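Odera Hand — a two-finger gripper you hold by yourself

Notes and files for the kitchen table set

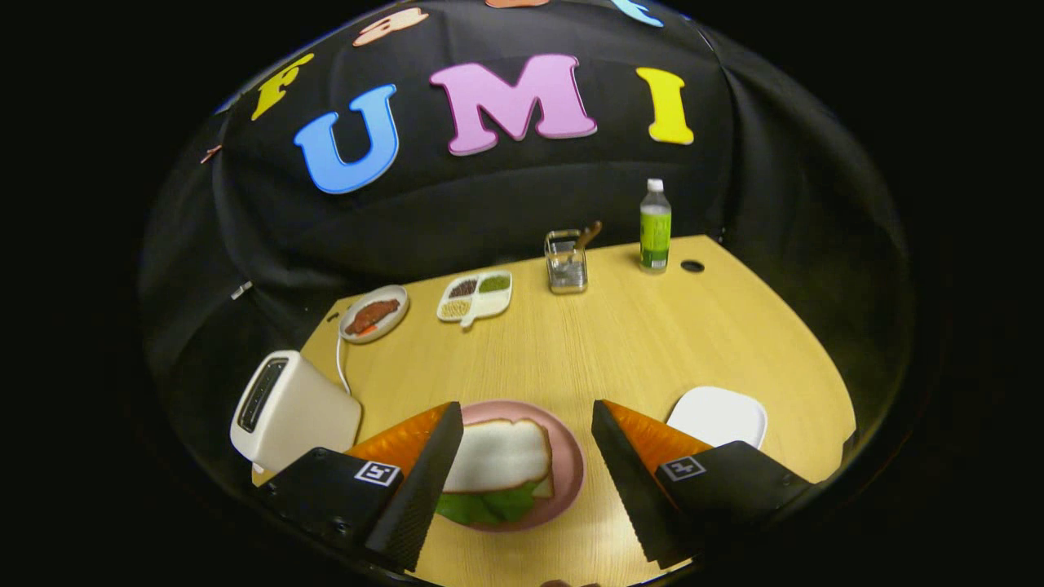 Page last changed: June, on a Monday evening

Odera Hand is a gripper tool I build at home, and partly in the shared workshop Vuvberg, where the printers are. A person holds it and moves it over the table. Each finger has a black mount, an orange soft segment and a black pad with teeth on the inner side. On the front of both mounts there is a square marker, so the software can measure how far the fingers are open.

What is in this folder

parts/ — drawings of mounts, soft segments and pads
markers/ — one sheet to print, two markers per tool
table/ — list of objects for the table
clips/ — 64 short recordings
uketti.cfg — settings for Uketti, my small program which reads the markers

The table

The objects are ordinary kitchen ones: a pink plate with a sandwich, a white toaster, a divided tray with three portions of food, a drink bottle with a white cap, a few more plates. Behind hangs black fabric with foam letters on it. Please keep the toaster to the left of the pink plate if you want to compare with my clips.

Printing

Soft segments: 16 percent infill, slow speed. I tried 20 and they became too stiff for the plate rim. Pads are printed flat, teeth up. Mounts can be printed with any setting that you trust. Clean the marker face well before you glue the marker, and leave the white border on the paper. Uketti does not find the marker if you cut the border away.

Known problems

The opening value jumps when one marker is in shadow. A lamp from the front helps.
The left pad wears faster than the right one. I do not know the reason yet.
Clips in the folder clips/old were made with version 2 of the pads and should not be mixed with the others.

Versions

3 — new teeth on the pads, mounts from the Zilletti drawing
2 — longer soft segments
1 — first test, files are lost

You may use the drawings and clips for your own build. If you change the mounts, please change also the marker distance in uketti.cfg.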